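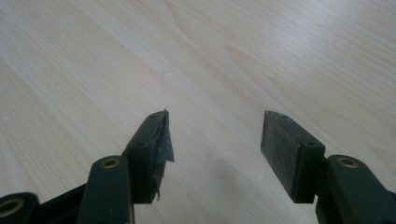 Wipe with the grain, always. First rule for a wooden table and the one everyone in my house ignores. Pale wood is the worst for it - every swirl from a gritty cloth catches the light at teatime. Get your head down level with the top and look which way the lines run before you start. On a light table like this one they go off on a long soft diagonal with a few darker curves, so your cloth goes on the diagonal too, never round and round. And look for specks. There's one tiny dark one near the middle, the sort of thing you stop seeing after a week. Could be anything. Always try the gentlest thing first.

Specks and spots, in order:

Dry fingertip. Half of them are crumbs.

Damp cloth, wrung out till it hardly feels wet. Hold it on the spot, count to 8, lift. Don't scrub.

Edge of an old bank card, held nearly flat. Good for wax, jam, dried porridge. Go with the grain again.

Still there? Drop of washing up liquid in 700 ml of warm water, cloth in, wring, wipe, then a clean damp cloth, then dry straight away. Don't leave it to dry by itself, you get a tide mark.

If it's in the wood and not on it, leave it alone or see the bit on sanding. I have lived with an ink dot for five years and nothing terrible has happened.

Sanding. Only bare or oiled tops. Not veneer!! Look at the edge of the table - if the grain lines don't carry on over the edge, assume veneer and put the sandpaper away. Fine paper round a cork block, light pressure, and do a wider patch than you think or you'll make a dip. Hoover the dust, wipe, let it dry overnight before any oil goes on.

Oiling. Thin coat. Thinner than that. Leave it 15 minutes, rub off everything that will come off. Davina Tosh next door put hers on like gravy and had a sticky table till November, newspaper stuck to it and all. Lay oily rags out flat outside to dry, never scrunched up in the bin, they can catch fire by themsleves.

White rings from mugs. Usually damp in the finish. Give it a day or two first, plenty fade. Then a smear of petroleum jelly overnight, wipe off in the morning. Works on some, not on others.

Things I don't use on wood any more: vinegar (dulls it), spray polish (builds up and then nothing will stick), the green side of the sponge, steam mop cloths. Baby wipes too, they leave a film.

Felt pads under lamps and fruit bowls. Check them twice a year, grit gets in the felt and then its sandpaper.

Next time - drawers that stick, and what to do with a candle stub.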